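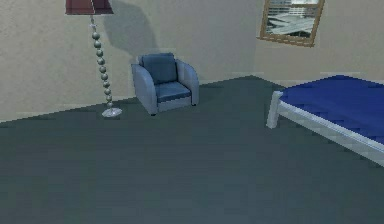 Xiong Mobile Manipulation - progress report to Atell

Last updated Jul 17, 2022
2 comments

Prepared by Alasdair Sutherland, Huvville. Short one this time, sorry, most of the period went on the stop fault and I'd rather you hear about it from us now than wait for the full write-up.

Where we are

Bedroom room is in and running in the simulator. Furniture done, walls done, lighting good enough. Object set loads OK. Navigation to the armchair and to the bed both fine. Reach and approach tasks were on track until the fault.

Batch finished: 2,018 runs, all in the bedroom. Of those, 175 flagged. All the same flag - base still moving after a stop was issued.

What went wrong

Stop command goes out, arm freezes like it should, wheels don't. Base carries on for up to 2 seconds at whatever speed it last had. In simulation that means it drives into furniture and the run gets thrown out. On the real robot at Destville it would mean a moving base with a locked arm, near people. So we are treating it as a safety matter and not as a simulator bug.

Xinyi Yao spotted it first, back in May, in three odd runs. We put it down to physics settings and moved on. That was a mistake and it's mine. Should of been logged then.

Cause, as far as we know: arm and base take the stop from two different queues. When the arm is replanning, the base queue backs up and the stop sits behind old velocity commands. Zhiqiang Yu can reproduce it on demand by forcing a replan during the approach. We have not seen it with the arm stowed. That doesn't mean it can't happen.

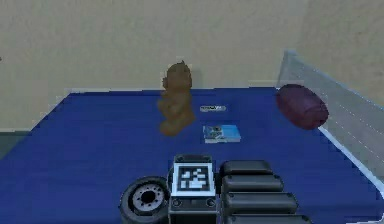 Approach view in the bedroom, bear and blue box beyond the marker.

What we did

- Hardware runs at Destville suspended. Hongmei Qiu has confirmed in writing, base is powered down and tagged.
- Stop now clears the base queue before anything else. Patch is in, reviewed by Zhiqiang.
- Added a separate watchdog on the base. No fresh command, wheels go to zero. Does not depend on the planner.
- Reran 100 of the flagged cases with the patch. No overrun in any of them. The rest are still to do.
- The flag now halts the batch. Before it only wrote to the log, wich is how we got to 175 before anyone looked properly.

Still open

Watchdog timing is a guess. Too tight and it trips during normal driving, Hongmei Yuan is seeing this on turns. Too loose and it's no use. Needs a proper sweep.

Hardware emergency stop button is on its own circuit and should be unaffected. Has not been retested since the new base firmware. Must be done before power goes back on, I don't want to hear "should be".

Also the marker calibration work has slipped, same people.

What we need from Atell

Agreement to move the Destville demo. No new date from us until the button test and the remaining reruns are done. No extra money asked for at this point - if the firmware turns out to be part of it, that may change and I'll say so straight away.

Full fault report to follow from Zhiqiang. Call me if the demo date is a problem your end.

Shares: 2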